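Red desk lamp on a timber bench - too much glare for sorting small bottles?
Home Workshop and Hobby Room board

wattlebird_jan
Hello all, long time reader, and I finally have a question worth bothering you with. We've been setting up a shared bench for sorting dropper bottles and other little bits, and I've fallen in love with a red desk lamp (I know, I know, but it makes me happy on a grey Monday). The top is pale timber and my helper Peter Vrabec reckons it throws the light straight back in your eyes. Would you move the lamp, change the globe or cover the wood?
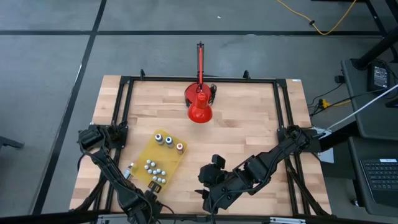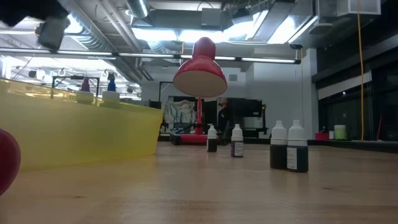
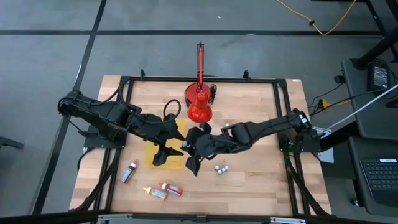

A red lamp and a wooden top in all of them.

What I like is having it at the back, so both hands are free at the front. What I don't like is reading labels after about four in the afternoon, when I end up picking each bottle up and tilting it like I'm choosing a nice wine. The globe is an 800 lumen one from Treltley, in case that matters.

kettle_and_clamps
Lovely colour, I'd keep it! But 800 is a lot for a shade that close to your work. I ran a 433 lumen globe over my own bench all last winter and could read the tiniest print with it, and my eyes are nothing to boast about.

Matěj Lukáč
I have to disagree with kettle, sorry mate. Going dimmer only makes the labels harder once the daylight goes. Keep the bright globe and put something matte under the bottles. I used an offcut of grey felt from Flolau and the difference was enormous - and little round things stop rolling off, bless them.

kettle_and_clamps
Felt grabs every speck of dust in the house though. And the first time a dropper leaks you're throwing it out.

Matěj Lukáč
Mine has had two years of leaks and a cup of tea, and it goes through the wash with the towels. But fair enough, it isn't pretty any more.

ruvthorpe_rose
Could you try the lamp off to one side before spending anything? Left side if you're right-handed, so your hand doesn't shade what you're picking up. I'd also keep the bottles upright in a shallow tub with the labels all facing you. Danko do a nice low one, but an old baking dish does the same job.

wattlebird_jan
Thank you, you're all so generous with your time! I'll try the side position first as it's free, then felt, then the dimmer globe if I'm still squinting. Peter wants it noted that he said "cover the wood" from the beginning. Rose, do you remember if the Danko tub comes with a lid?

ruvthorpe_rose
Mine didn't, but I've had it for ages so they may have changed it.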